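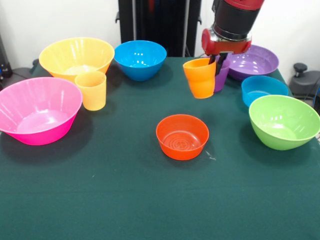
*Bowls and cups in mixed colors on a dark green cloth.*

The plastic picnic bowl has been in American kitchens so long that most people can't say where theirs came from. A few came from a grandmother. One came with a potato salad in it and never went home.

Lately they are selling again. Kikari, a housewares shop in Ollport, gave bright plastic a full wall in June and has kept it there. The shop sells the bowls and cups singly, for 4 dollars apiece in the smaller sizes, and most customers put together a mix. Matched sets in one color are still on the shelf. They move slowly.

Mixing colors has a practical side. At a table of children, a purple cup belongs to one child and an orange cup to another, and there is less arguing over whose drink is whose. Cooks use color too, with the blue bowl for washed fruit and the red one for scraps.
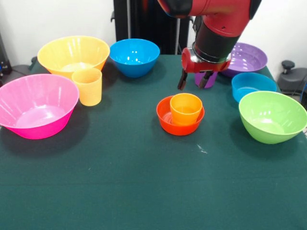 Size matters more than color when it comes to storage. A big flared bowl takes up a whole shelf if it sits alone, so it should go on the bottom with the others stacked inside it, largest to smallest. Cups can go inside one another, or one can stand in a small bowl if the shelf is tall enough. Dry everything first. Plastic holds on to water longer than china does, and a stack put away damp will smell by the weekend.

The cloth underneath makes a difference as well. White shows every stain and makes strong colors look harsh. Dark green is the usual choice at Kikari, where it goes under pink, yellow and blue equally well. A cloth that hangs just a little over the edge is easier to live with than a long one, especially outdoors.

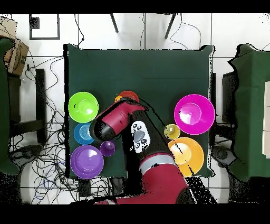 **HOME & TABLE DESK**

For a shared meal, set the largest bowls toward the corners and keep the small ones near the middle, where everyone can reach. Leave some bare cloth between them. People need a place to put down a spoon.

Old plastic does wear out. Knife marks inside a bowl are hard to clean, and a bowl with deep ones is better used for clothespins or potting soil. Nastau, a secondhand store on Ojeda Street, has around 40 older pieces in stock at any time and turns away anything cracked. Buyers there tend to ask for yellow, and the large bowls sell first.
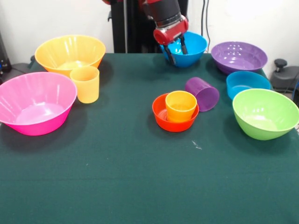 *A small red-orange bowl with a cup nested inside, and a purple cup on its side.*

Wash bright plastic by hand in warm water with a soft cloth. Scouring pads take off the shine, and it doesn't come back. Tomato sauce is the other problem, mostly in yellow and pale orange pieces, so rinse those soon after the meal.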